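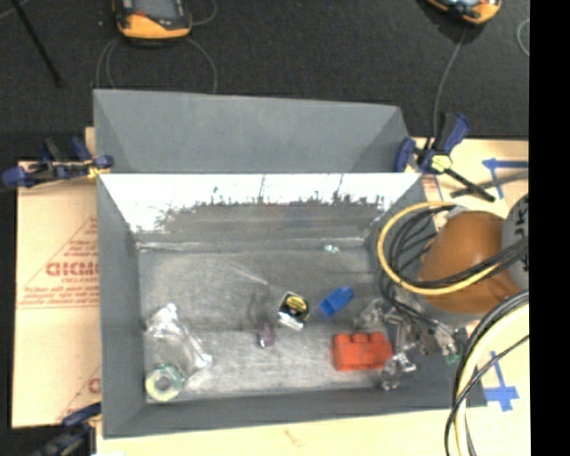 Chapter 6
What a Used Car Is Worth

Most people who sell a car already have a number in mind before they have looked anything up. It is usually too high. Buyers have a number too, and theirs is usually too low, and a good deal of the used car trade lives in the gap between the two. This chapter looks at the tools that claim to close that gap: printed price guides, online valuations, dealer appraisals and auction results. You should come to all of them with some doubt.

Start with a plain question. Who is setting the price, and what do they get out of it? A website that gives you a free valuation and then offers to buy the car has a reason to guess low. A website that earns its money from sellers' listings has a reason to guess high, so that you will list. Neither has to lie. Each only has to choose which past sales to count and how to treat the odd ones.

6.1 Asking prices and selling prices

An asking price is a hope. A selling price is a fact, but it is often a private one. When two people meet in a driveway and settle on a figure, no one else needs to hear what it was. Dealers know what their own cars sold for and seldom share it. As a result, many valuation tools lean heavily on asking prices and then take something off to allow for haggling. How much they take off, and why, is rarely explained.

Consider the case of Mwende Kinyua, who in August 2021 set out to sell a nine-year-old Groen hatchback in the town of Travham. The first site she tried compared her car with 1,004 listings and came back with a confident figure. That sounds like a lot of evidence. But the listings covered every engine and trim level, and only 70 of them had the same engine and gearbox as hers. Of those, 15 were within a day's drive. The big number was on the front page. The small one, which mattered more to a local buyer, took four clicks to find.

She also asked for an offer from Ullitz, a dealer on the edge of town. It came in lower than the website's figure, then dropped by a further $230 once the appraiser had seen the tires. Was the dealer being unfair? Perhaps. It is also possible that the website had simply assumed good tires, as such sites tend to do. We can't tell from the two figures alone, and students should get used to saying so.

6.2 What the formula leaves out

A pricing formula works from things that can be typed into a box: age, mileage, body style, fuel, number of past owners. It does poorly with things that need a person standing next to the car. Rust under the sills is one. A slipping clutch is another. So is a service book with every stamp in the same pen.

Sellers are often asked to grade condition themselves, using words like "fair," "good" and "excellent." Marijke Kramer, who taught vehicle appraisal for many years, used to have her evening class grade the same Rutex wagon without talking to each other. Grades ran from one end of the scale to the other every term. The owner's own grade, read out last, was "excellent." You may decide for yourself how much trust to put in a valuation built on that answer.

Extras cause similar trouble. Owners tend to believe that money spent on a car is still in the car somewhere. A new stereo or a set of wheels may help it sell a little sooner, but buyers seldom pay back what the parts cost, and some will walk away from a car that has been changed at all. Claims that a certain upgrade "adds value" nearly always come from the people selling the upgrade.

6.3 Depreciation curves

You will have seen the curve that falls steeply in the first years and then flattens out. As a picture of the average car it is fair enough. Its weakness is that it leaves out the cars that are gone. The ten-year-old cars still on the market are the ones that were not wrecked, scrapped or worn out, so their prices tell us about survivors. A buyer who reads the flat part of the curve as a promise is forgetting the rest.

Prices can also rise. When new cars are hard to get, used ones may sell for more in August than they did in April, and a formula trained on older sales will be slow to notice.

Before reading on, find three valuations for one car you know well. Write down what each source asked you, what it did not ask, and how it makes its money. Keep the notes, as you will need them for the worksheet on auction results in section 6.5.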